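골판지 포장재의 재사용 가능성에 관한 조사
생활환경 과목 기말 프로젝트 보고서

1. 주제를 정한 이유

우리 조는 처음에 교내 분리배출 실태를 주제로 잡았다가 범위가 너무 넓다는 의견을 받고 택배 상자 하나로 좁혔다. 기숙사 1층 배출장에는 월요일 아침마다 상자가 가장 많이 쌓인다. 대부분 한 번 쓰고 버린 것인데, 접힌 자국 말고는 별 손상이 없는 상자도 적지 않았다. 그래서 버려지는 상자를 같은 용도로 다시 쓸 수 있는지, 쓸 수 없다면 어떤 부분이 문제인지를 알아보기로 했다.

2. 골판지의 구조

골판지는 평평한 종이인 라이너 사이에 물결 모양의 골심지를 넣고 전분 접착제로 붙인 것이다. 골이 한 층이면 양면 골판지, 두 층이면 이중 양면 골판지라고 부른다. 골의 높이에 따라 A골, B골, E골 등으로 나누며, A골은 높고 완충성이 좋고 B골은 낮은 대신 평면으로 누르는 힘에 강하다. E골은 얇아서 작은 상자나 인쇄 품질이 중요한 포장에 쓴다.

상자를 세로로 쌓을 때 버티는 힘은 골의 방향과 관계가 깊다. 골이 위아래로 서 있으면 기둥처럼 하중을 받지만, 옆으로 누우면 같은 종이라도 쉽게 주저앉는다. 라이너는 겉에서 보면 평평한 종이 한 장이라 골의 종류를 알려면 잘린 단면을 보아야 한다.

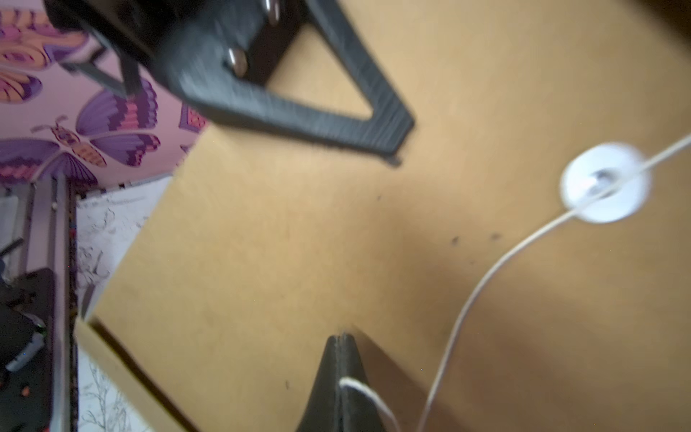
그림 1. 황갈색 골판지의 표면

3. 조사 방법

배출장에서 모은 상자 가운데 젖은 흔적이나 음식물 오염이 있는 것을 빼고 80개를 골랐다. 상자마다 골 종류, 크기, 모서리 상태, 테이프 면적, 접힌 자국의 위치를 기록했다. 발송처는 온라인 서점 Vlachou와 생활용품점 Billach가 많았고, 나머지는 여러 판매자가 섞여 있어 따로 나누지 않았다.

압축 시험은 공대 실습실의 만능시험기를 빌려서 하려고 했으나 학기 말이라 예약이 되지 않았다. 대신 면판에서 같은 크기의 조각을 잘라 세로로 세우고, 위에 판을 얹은 뒤 500g 추를 하나씩 올려 꺾이는 순간의 무게를 적었다. 조각은 상자당 2개씩 잘랐다. 하나는 접힌 자국이 없는 부분, 다른 하나는 자국이 지나가는 부분이다. 정밀한 시험은 아니지만 두 조각을 비교하는 데는 쓸 만했다.

처음 며칠은 커터칼로 잘랐는데 칼날이 무뎌지면 단면의 골이 눌려서 값이 낮게 나왔다. 이때의 기록은 버리고 칼날을 자주 갈면서 다시 했다. 조각이 기울어진 채로 무게를 받는 문제도 있어서 양쪽에 나무토막을 대고 수직을 맞춘 다음 토막을 빼는 순서로 바꾸었다.

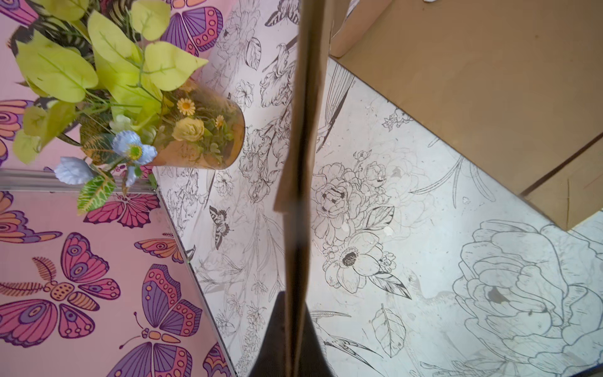 4. 결과

접힌 자국이 지나가는 조각은 거의 모든 상자에서 더 적은 무게에 꺾였다. 꺾이는 위치도 대부분 자국과 일치했다. 자국이 조각의 가운데에 있을 때가 끝에 있을 때보다 약했고, 자국이 얕아서 손으로 만져야 알 수 있는 정도여도 차이가 나타났다. 이중 양면 골판지는 차이가 작았는데, 한쪽 골이 눌려도 다른 쪽 골이 남아 있기 때문으로 보인다.

재사용이 어렵다고 판단한 상자는 20개였다. 이유는 모서리가 찢어진 것이 가장 많았고, 테이프를 뜯으면서 겉 라이너가 같이 벗겨진 것이 그다음이었다. 라이너가 벗겨진 상자는 겉모습에 비해 약했다. 종이테이프를 쓴 상자는 테이프를 뜯지 않고 칼로 갈라 연 경우가 많아 윗면 상태가 나은 편이었다.

5. 다른 사례

지역 포장 업체 Zirkbridge는 거래처에서 상자를 돌려받아 다시 쓰고 있다. 전자우편으로 문의한 결과, 회수한 상자는 모서리를 눈으로 확인한 뒤 가벼운 물건용과 완충재용으로 나눈다고 했다. 접힌 자국이 면판 가운데를 지나는 상자는 바로 완충재로 보낸다는 답이 있었고, 이것은 우리 결과와 맞는다. 대여 상자를 운영하는 Telum에도 같은 질문을 보냈지만 마감까지 답을 받지 못했다.

6. 한계와 제안

습도를 조절하지 못한 점이 가장 아쉽다. 골판지는 수분을 먹으면 강도가 떨어지는데, 비가 온 날과 맑은 날의 기록이 섞여 있다. 조각 시험의 값을 상자 전체의 강도로 바꾸어 말할 수도 없다. 다음에 같은 주제를 다루는 조가 있다면 시험기 예약을 학기 초에 해 두는 것이 좋겠다.

배출장에는 접은 상자를 세워 두는 칸을 따로 만들 것을 제안한다. 지금은 바닥에 눕혀 쌓다 보니 아래쪽 상자가 밟히고 면판이 꺾인다. 칸 옆에 커터칼을 끈으로 묶어 두면 테이프를 억지로 뜯는 일도 줄어들 것이다. 기숙사 행정실에는 이 보고서의 4장과 6장을 따로 정리해서 제출했다.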